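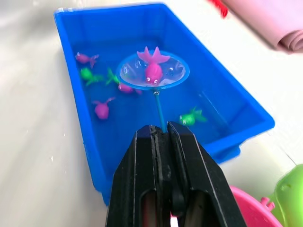

How often do the gripper fingers get checked on the wet cell?
Before every shift, and again after 400 cycles. The full sheet is done once a month.

Wet cell, Leltbridge, November sheet
Checked by: Chang-ho Yeon

1. E-stop, front and rear. OK.

2. Finger faces. OK. Must meet along the full seam with nothing held. Wipe dry before looking.

3. Finger mounting screws. Left side took a quarter turn. Recheck at next shift start.

4. Grip on net handle. OK. Handle pinched at the fingertips, no slip on a hand pull.

5. Net. Replace if the hoop is bent or the connector to the handle has play. Slight play on the Ko net, swapped for a new one.

6. Wrist camera. Lens cleaned. Glare off the tub wall is still bad with all the overhead lights on. Asked Grellham for a shade, no answer yet.

7. Tub position. Moved back to its marks, it had crept 20 mm toward the arm.

8. Water level. OK. Keep the gripper body above the water at the lowest scoop point.

9. Cable sleeve and wrist seal. Seal dry. Sleeve rubbing near the second clip, taped for now. Mokine part ordered.

10. Cycle counter. Read 780 at start, not reset after the last check. Reset at 2:15 p.m.

Open items: 3, 6, 9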